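3.2 Cups and serving surfaces

The second part of the study looks at the paper cups which are used in the self-service corners of the canteens in Stellthorpe. We collected 306 used cups from two canteens during February, and we asked the guests to fill in a short form about the cup they had chosen. The cups came from two suppliers, Dresum and Kwan. Both sell them in sleeves, and the canteens order them in boxes of 1,000.

From the forms, 109 guests wrote that the colour of the cup had an influence on their choice. Most of these guests preferred the dark cups for coffee and the light ones for water or juice. A few of them wrote that a dark cup hides the stains at the rim, and that they keep it longer on the desk for this reason. We did not ask about the price, as the drinks cost the same in every cup.

The size of the cup was less often named. The small cup was taken mainly in the morning, before ten o'clock, and often together with a straw when the drink was cold. Figure 4 shows the small black cup on a white tabletop.

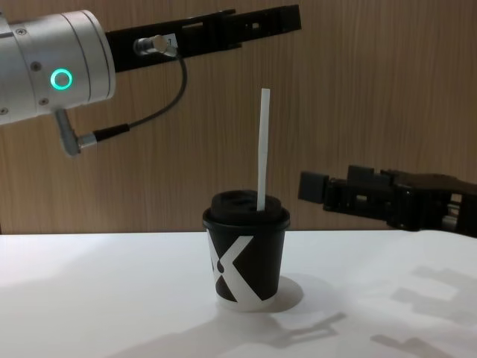 Figure 4. Small black paper cup on a white tabletop.

The surface under the cup must also be considered. On a white table a dark cup is easy to find again, and the guests at the Grestley canteen left fewer dark cups behind than light ones. In the Stellthorpe main canteen, where the tables are brown, we did not see this difference. It would need a larger collection, of 400 cups or more for each canteen, before we can say if the table colour is the cause.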